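Grasp order in the bin, and what I'd do differently

22nd January

I've been back at the bench since the break, working on the bin-picking comparison I started in July. The question is a small one. When parts are piled in a bin, does it help to choose the grasp by how much free space the fingers have, or by how confident the detector is about the part?

Most published setups rank by detector confidence. Drarkia, the planner I've been using, does it that way out of the box. Upendo Athumani suggested ranking by finger clearance first and using confidence only to break ties. It took me an afternoon to write and a good deal longer to test fairly.

Testing fairly mostly meant the table. I taped a grid onto the cardboard so the bins could go back to the same spot between runs. The cardboard also takes the shine off the tabletop, which had been confusing the depth readings.

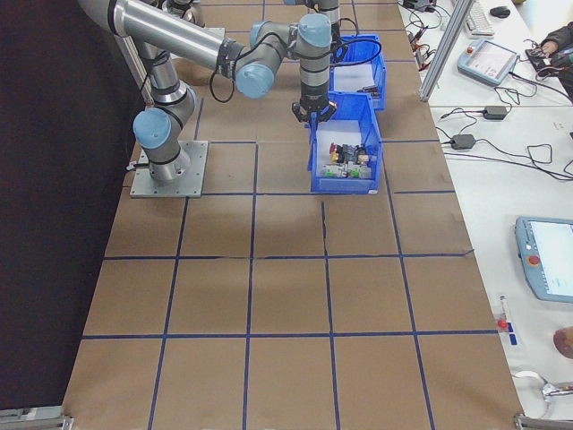 The gripper over one of the two blue bins. Red push button and green terminal parts in the nearer one.

I ran both rankings on 6 different piles and rebuilt each pile from a photo before switching methods. Clearance-first did better on five of them. The one it lost was a shallow pile where everything had plenty of room anyway, so the ranking came down to tiny differences in the depth map.

The failures were more useful than the score. With confidence-first, the fingers kept going for the push button because its colour makes it easy to detect, even when a neighbouring part was jammed up beside it. Clearance-first left it until later.

Two things still bother me. I rebuilt the piles by hand, so they were never identical, and every part was rigid. I have some cable offcuts set aside for the next round, and I'll post the logs once I've cleaned up the file names.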